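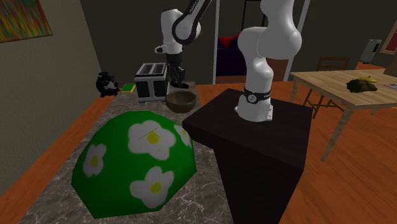

The Level at Zodstead

The gauge at Zodstead lock was read twice a day, at seven in the morning and seven in the evening, and the figure was entered in the book in ink. The instructions for this were pasted inside the front cover. They ran to two pages, the second of which dealt entirely with what to do if the ink froze.

The reader had held the post for eleven years. The duties were to read the gauge, grease the paddle gear, keep the overflow weir clear of weed and report any departure of more than 50 millimetres from the normal level. Normal was 209 centimetres on the board. It had been fixed when the canal was cut and had never been revised, although the board itself had been replaced at least once and the new one was set in a different wall.

In December the evening reading fell to 207. The reader entered it and went in to supper. A drop of two centimetres was within tolerance and could be produced by a single boat going down.

No boat had gone down. The log showed the last passage nine days earlier, a maintenance flat heading for Edevano with a load of piling.

The morning reading was 205. The evening reading was 203. The reader checked the lower gates, which were tight, and the upper gates, which leaked at the mitre by the usual amount. The weir was dry, as it would be at that level. The reader then walked the towpath upstream as far as the aqueduct, looking at the outside of the bank for wet ground, and found none. The grass was stiff with frost the whole way and the drainage ditch had ice on it thick enough to carry a stone.

A loss of four centimetres a day over a pound of that length is a large quantity of water. It has to go somewhere. The usual places are a culvert, a burrow, a failed joint in the lining or a sluice left open by someone who does not wish to say so. Each of these leaves a sign on the low side within a day or so. The reader knew the low side well, had fields there under observation from the kitchen window, and could see sheep standing on it.

At 199 the reader telephoned the office at Edevano, the drop having passed ten centimetres and the limit having been passed some time before that. The clerk asked for the reading at the other end of the pound. The other end was at Fourie, where there was also a gauge, and the same two pages of instructions.

The clerk rang back after an hour. Fourie stood at normal.

This was not possible. A pound is level. It may tilt by a centimetre or two in a strong wind, and it may be disturbed for some minutes when a lock is emptied, but it cannot stand ten centimetres lower at one end than at the other in still air for three days. The reader said so. The clerk agreed and asked whether the board at Zodstead might have moved.

The board was bolted to masonry with four bolts. The reader went out with a lamp and put a spanner on each of them. None turned. There was a dark band on the wall below the coping, where the water had been for most of the year, and it was now clear of the surface by the width of a hand.

The next step in the instructions was to take a levelled line from the benchmark. The benchmark was a cut arrow on the corner of the lock cottage, beside the back door, and its height was given in the book to three places. The reader set up the instrument on the lockside, sighted back to the staff against the arrow, sighted forward to the staff on the water, and worked the difference on the back of an envelope. By the benchmark, the water was at normal.

The work was repeated with the instrument moved six paces. It gave the same answer to the millimetre.

There remained one arrangement in which all the figures were correct. The board had not moved against the wall, and the arrow had not moved against the water. It followed that the lock wall was rising, and that the dark band was rising with it, while the cottage stayed where it was.

The reader went back to the cottage and measured the step between the yard and the lockside. It had been built as a single step, 107 millimetres high according to the original drawing, which hung framed in the passage. It was now slightly more than twice that. The reader had been going up it several times a day and had noticed nothing, apart from a stiffness in the left knee which had been put down to the cold.

The office was telephoned again. The clerk took down the dimensions and asked for them to be confirmed in writing. An engineer would be sent from Siltus, where the masonry contracts were held, as soon as the road was open. In the meantime the clerk wished to know which figure should go on the weekly return.

The reader considered this for some time. The form had one box for the level at Zodstead. It had no box for the height of the lock.

– Put 199, the reader said. – That is what it says on the board.

The evening reading was 197. The reader entered it in ink, initialled it, and took a lamp and a rule out to the step.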